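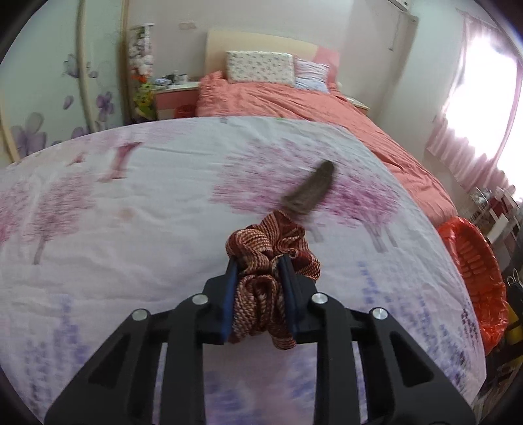

Opened by Kirsten Pelletier | Siststead Equipment Loans | Assigned: Zesero support, bench 2 | Status: Pending customer

Laizer rollator — left brake drags, parking lock won't hold on left side

Kirsten Pelletier, 9:10 am
Client brought back the Laizer rollator this morning. Left wheel drags when walking, pulls her to the left. Then when you push the handles down to park, left side doesn't lock, right side does. So drags when it shouldn't and slips when it should hold. She sits on the seat a lot so I'm not sending it out again like this. She has a loaner for now, the older Gimasel with no basket, which she doesn't like.

Tried so far:
- wiped both rear wheels
- turned the little barrel adjuster under the left grip, in and out, no change
- squeezed the lever a bunch of times, feels gritty, slow to come back

Can you send a new left brake assembly? We're out.

Gaétan Ross, 9:34 am
Hi Kirsten. Before I ship anything, couple of checks. Dragging plus no lock on the same side is usually the cable, not the assembly. The inner wire sticks in the housing so the shoe never gets all the way off the tire and never gets all the way on.

1. Flip it over on a table, wheels up.
2. Spin left wheel by hand. Does it stop by itself right away or coast a bit?
3. Unhook the cable at the wheel end. Spin again.
4. With cable unhooked, move the brake arm by hand. Should snap back.

Let me know on 3 and 4 mostly. Also which fold button does it have, red or gray? Cable lengths are different.

Kirsten Pelletier, 10:02 am
Gray button.
2 — stops right away
3 — coasts fine once unhooked
4 — snaps back, no problem

Cable end is frayed, a couple strands sticking out where it goes thru the clamp. Didnt see that before.

Gaétan Ross, 10:15 am
OK so it's the cable. Arm and spring are good, no assembly needed. Sending left cable, gray button version, with housing. Don't reuse the old housing even if it looks ok, that's where the grit sits. Clamp screw comes in the bag, toss the old one.

Is the right cable the same age? If yes I'd do both.

Kirsten Pelletier, 10:21 am
Same age as far as I know. Send both. Bill to the loan pool account not the client.

Jade Hiebert (Zesero parts), 11:48 am
Picked 2 cables, 2 housings, clamp screws. Going out this afternoon. Total is $40, loan pool account. Packing slip says "walker brake set" because that's what the system calls it, ignore.

Kirsten Pelletier, next day, 2:30 pm
Parts came. Sawsan did the swap, she'll post.

Sawsan Khoury, 3:17 pm
Swapped both sides. Right side perfect first try. Left locks now but still drags a little. Less than before. Wheel coasts maybe half a turn then stops. Adjuster is all the way in.

Also noticed the left housing looks like it bows out near the fold joint, sticks out more than the right. Not sure if I routed it wrong. There's a plastic clip on the right leg, nothing on the left.

Gaétan Ross, 3:40 pm
Missing clip is your problem I think. Without it the housing flops out, and when the frame opens it gets pulled tight and that tugs the brake on. Check it this way: wheels up, frame folded, spin left wheel. Then open the frame and spin again. If it coasts folded and drags open = routing.

In the meantime a zip tie is NOT a fix please, it'll pinch the housing when it folds. Had one come in like that, cut right through.

Sawsan Khoury, 3:52 pm
Yep. Coasts folded, drags open. No zip tie I promise

Gaétan Ross, 3:58 pm
Great. Jade can you add a leg clip, left, gray button frame. No charge, should've asked about it up front.

Jade Hiebert, 4:05 pm
Left clips are backordered til July. Right clip is the same part flipped, I checked with Sunil. Sending 2 rights in an envelope so you have a spare.

Sunil Sultana (Zesero bench), 4:11 pm
Confirming, same molding. Tab faces the back of the leg on the left side. Push till it clicks. If it's stiff, warm water for a minute, don't use pliers. Then:

- run housing inside the clip, behind the fold joint, not in front
- open and fold it a few times, watch that nothing catches
- back the adjuster out to the middle, THEN set cable tension at the clamp. If you start with the adjuster all the way in you've got nothing left for later
- gap between shoe and tire, thickness of a credit card or so
- lock both sides, push forward hard on the handles. No wheel should turn.
- test on a ramp if you have one

Tighten the clamp screw snug. Not gorilla tight, that's how strands break in the first place.

Kirsten Pelletier, 4:26 pm
We have the van ramp, will use that. What about the client, she's asking when. Told her I dont know yet.

Jade Hiebert, 4:30 pm
Envelope goes out tonight. I'd tell her once the ramp test is ok and not before.

Sawsan Khoury, two days later, 10:40 am
Clip in. Warm water thing worked. Left coasts same as right now, open and folded. Locks both sides. Left it parked on the van ramp with a sandbag on the seat for 20 minutes, didnt move.

One thing, left lever still feels a bit gritty. Way better than before but you can feel it. Is that just the pivot?

Gaétan Ross, 10:55 am
Probably pivot. Pop the cap off the lever, blow it out, one drop of light oil on the pin. One. Keep it off the tire and off the shoe. If still gritty after that write back here and I'll send a lever, don't open a new ticket.

Moving to pending, waiting on the lever.

Kirsten Pelletier, 11:20 am
Ok. Sawsan's out this aft so it'll be tomorrow. Also can you note on our account that all the gray button ones here need a clip check, I looked at another one on the shelf and its missing the left clip too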